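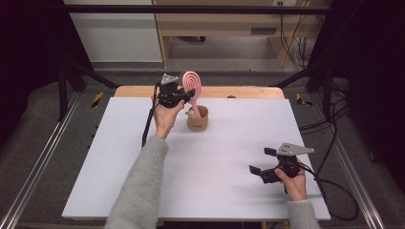
pink whisk-like utensil at the tan cup, white board.

Irkura, work package 2 – status at 2023-10-06

Work since March covered the small utensils and the containers they are kept in. The white board stays as the standard work surface. Its contrast with pale items is poor, and Britta Ostermann is comparing a gray one from Strobel.

Of the 800 placements planned for the cup task, 400 are complete. Long handles remain the open point – a narrow cup tips easily if the utensil goes in at an angle. Hanane Ait Ali will revise the container list before the next batch. No change to the budget is requested.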